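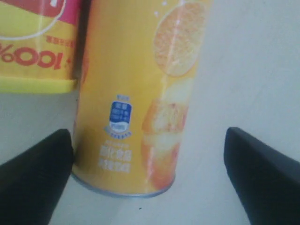 Section 13. Setting Up the Scoreboard and Control Console

This section covers the first installation of the Flalow outdoor soccer scoreboard on a prepared pair of posts, the pairing of the control console, and the settings required before the first match. It applies to boards supplied by Lasard with the standard mounting kit. Boards supplied with the Stubbs trailer mount are covered in the next section.

Read the whole section before starting work. The posts must already be set in concrete and approved by the installer who placed them. A licensed electrician must make the connection to the power supply.

WARNING: Disconnect power at the main panel and lock the panel before opening any cover on the scoreboard. Capacitors in the power module hold a charge after disconnection. Wait until the green service light behind the lower cover has gone out.

WARNING: The assembled board weighs 195 pounds. Do not attempt to raise it by hand. Use a lift rated for the load, and keep all persons out of the area below the board until the upper and lower brackets are tightened.

13.1 Choosing the console position

The console communicates with the board by radio. The maximum working distance is 1,000 feet with a clear line of sight. Bleachers, parked buses and metal fencing between the console and the board will shorten this distance.

The operator must be able to see both the field and the face of the board. At most grounds the best position is a table at midfield, on the opposite touchline from the board. Where the console is used from inside a press box, place it beside the window and keep the antenna upright.

Note: The console is splash resistant but is not designed for use in heavy rain. Use the clear cover supplied with it, or place it under a roof.

13.2 Mounting the board

1. Check that the distance between the posts matches the drawing supplied with the order. If it does not, stop and contact the dealer.

2. Fit the two lower brackets to the posts at the marked height. Tighten the bolts by hand only.

3. Fit the upper brackets in the same way.

4. Attach the lifting straps to the two eyebolts on top of the board. Do not pass straps around the cabinet or through the sun hood.

5. Raise the board until the rear channels are level with the lower brackets. One person should guide the board with a tag line from the side.

6. Seat the rear channels on the lower brackets and insert the retaining pins.

7. Align the upper brackets and insert the remaining pins.

8. Tighten all bracket bolts to the value printed on the bracket label, beginning with the lower pair.

9. Release the lifting straps. Leave the eyebolts in place and fit the rubber caps over them.

CAUTION: Do not mount the board in winds strong enough to move it on the straps. Lower the board to the ground and wait.

13.3 Connecting power

1. Confirm that the main panel is off and locked.

2. Remove the lower cover by turning the four fasteners a quarter turn to the left.

3. Bring the supply cable in through the weatherproof gland on the right side of the cabinet. Leave a drip loop below the gland.

4. Have the electrician connect the supply and ground conductors to the terminal block as shown on the inside of the cover.

5. Refit the cover and check that the seal is not pinched at the corners.

6. Restore power. The board will light every segment, then show two dashes in each score window. The dashes mean that no console has been paired.

If any segment stays dark during the start-up display, write down its position and complete the installation before reporting it. Segment modules are replaced from the front, and the board does not need to come down.

13.4 Pairing the console

Each board responds to one main console and, where fitted, one spare. Pairing is normally done once. It must be repeated if the console is replaced or if the radio module in the board is changed.

1. Charge the console fully. The battery symbol stops flashing when charging is complete.

2. Switch the board on and wait for the dashes.

3. Hold down MENU and HOME GOAL together until the console display shows PAIR.

4. Enter the board number printed on the silver label inside the lower cover. A copy of this number is on the front page of the delivery documents.

5. Press ENTER. The board will change from dashes to zeros, and the console will show READY.

If the console shows code 322, it has found a board but the number entered does not match. Press CLEAR and enter the number again. If the code returns, another Flalow board may be operating nearby. Ask its operator to switch it off while pairing is carried out, then repeat steps 3 to 5.

Note: Grounds with two or more fields should label each console with the name of its field. A console cannot control a board it has not been paired with, but consoles look alike in storage.

13.5 Entering the match settings

The settings below are stored in the console and are kept when the battery runs down. They should be agreed with the league before the start of the season.

1. Press MENU and select MATCH.

2. Set the length of each half. The factory setting is 45 minutes. For youth matches, enter the length given in the competition rules.

3. Set the direction of the clock. Select UP for most soccer competitions. Select DOWN where the rules call for a stadium clock that counts toward zero, as in many school leagues.

4. Set the clock behavior at the end of the half. HOLD stops the display at the full time of the half while the referee plays added time. RUN allows the display to continue.

5. Set the halftime interval. Enter zero if the interval is not to be displayed.

6. Set the horn to ON or OFF. The horn should be OFF wherever the referee alone signals the end of the half.

7. Press SAVE. The console returns to the main display.

Up to four sets of match settings can be stored. To store a second set, select MATCH 2 at step 1 and continue as before.

13.6 Checking the board before the first match

Carry out this check with one person at the console and one standing at the far goal line.

1. Press HOME GOAL once and confirm that the home score changes to 1.

2. Press AWAY GOAL once and confirm that the away score changes to 1.

3. Hold CORRECT and press each goal key once. Both scores should return to 0.

4. Start the clock, let it run for one full minute, and compare it with a watch.

5. Stop the clock. The display should hold.

6. Press HALF and confirm that the period window changes to 2.

7. Set the brightness. Use DAY for afternoon matches and NIGHT under floodlights. AUTO may be used where the sensor on top of the cabinet is not shaded by trees or by the roof of a stand.

8. Press and hold RESET until both scores and the clock return to zero.

CAUTION: RESET also clears the stored score of the match in progress. It cannot be undone. Operators should keep a written record of the score and the minute of each goal.

Note: The scoreboard is an aid for spectators. The referee remains the sole timekeeper and the referee's record of the score stands in all cases.

13.7 Loss of signal during a match

When the radio link is lost, the board holds the last score and continues to run the clock. A small amber light appears below the period window.

1. Do not switch the board off.

2. Check that the console antenna is upright and fully screwed in.

3. Move the console closer to the board, keeping it switched on. The link is normally restored without any key being pressed.

4. Check the score on the board against the written record and correct it if necessary.

If the link cannot be restored, change to the spare console. It will take over the current score and clock when it is switched on within range.

13.8 Winter storage

Where no matches are played after November, switch the board off at the main panel and bring the console indoors. Store the console half charged, in a dry room, with the antenna removed. The board itself may remain on its posts. Grounds in the Zalamness coastal district should also fit the canvas cover, order code on the parts list, and inspect the bracket bolts for rust before the board is used again.

Section revised Thu 4 September. Replaces all earlier printings of Section 13.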